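Useck opens March collection round for two-armed robot learning, starting with the office trash bag

Everyday lounge and office chores are the focus as the team builds a new set of hand-guided examples
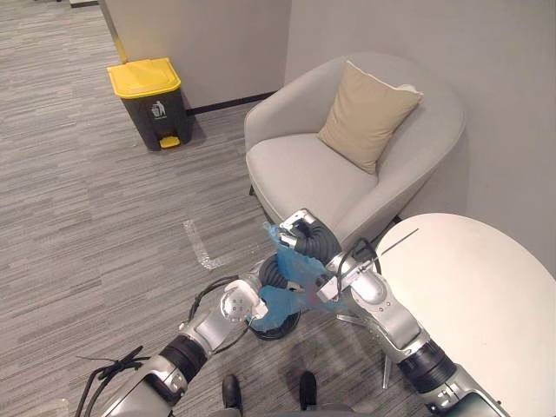
Why bags, and why now

Useck is happy to announce the start of a new round of example gathering for its two-armed robots. The work began in March in the lounge areas of the company's own offices, and the first job on the list is one that most people do without a second thought: handling a thin plastic trash bag.

Plastic bags are hard for robots. A box keeps its shape when you pick it up. A bag folds, sticks to itself, slides, bunches up in one place and sags in another. Light shines through it, so even telling where the edge is can be a challenge. Each bag that comes off the roll behaves a little differently from the last one, and that is exactly what makes the job so interesting to us.

"I could watch this all day," said Keegan Gill, who leads the collection work at Useck. "You get one gripper on the upper edge, you bring the other one in lower down, and then the bag does something you didn't plan for. The person guiding the arms has to work out what to do about it, right there. Those are the moments we want the system to learn from — the small fixes people make when things don't go their way."

How the examples are gathered

A trained operator guides both arms through the chore from start to finish while the robot records what its cameras see and how its joints and grippers move. Each run is saved as one example. Afterward a second person watches it, marks where each step begins and ends, and adds a short note in plain words, such as "opens bag with both hands" or "lets go and grips again."

Runs that include a slip or a second try are kept and labeled along with the smooth ones. Only runs with missing or damaged recordings are thrown out.

The plan calls for 300 examples of the bag chore, gathered in 4 different lounge layouts. Between runs, the team moves the furniture, changes the bags and starts the robot from a new spot. Armchairs and side tables stay in the room, close to where the arms have to work. Offices are full of corners and tight gaps, and a robot that has only practiced in an open space will have a rough time in a real one.

A further 200 examples will cover tidying jobs in the same rooms, including straightening throw pillows and clearing small tabletops.

Working with partners

Floltico is supplying the labeling software for this round and has added a two-track view that lets reviewers mark the left and right arms separately. Rozīte will run an outside check on the labels, comparing notes from different reviewers and sending back any run where they disagree.

"The two-track view made a big difference for us," Gill said. "With a bag, one arm is often just holding still, and holding still at the right time is a skill. Before, our labels kind of skipped over that."

What comes next

Training on the first batch will start while collection is still going on, so that operators can see where the learning system struggles and gather more of what it needs. Useck will share a written summary of the methods, including the labeling guide, once the bag chore is complete.

About Useck

Useck gathers and prepares examples that help robots learn household and workplace chores. Its teams work in furnished rooms with ordinary supplies.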